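Pumphrey check

The Pumphrey check is a two-colour square pattern for bed linen, said to have begun in the weaving town of Brerkow. The claim rests on a single pamphlet by Meinir Lloyd, who gave no source for it. Plain checks of the same sort were woven in many places, and it is doubtful that any one town can own them.
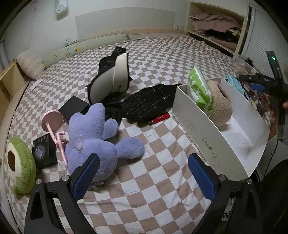
Checkered bed sheet in beige-pink and white.

Sellers often say that the pattern hides creases. Nia Trevor compared 16 sheets and found no difference worth reporting, though her test was small. The supposed "true" count of 300 threads appears only in later sales lists, and old stock varies widely.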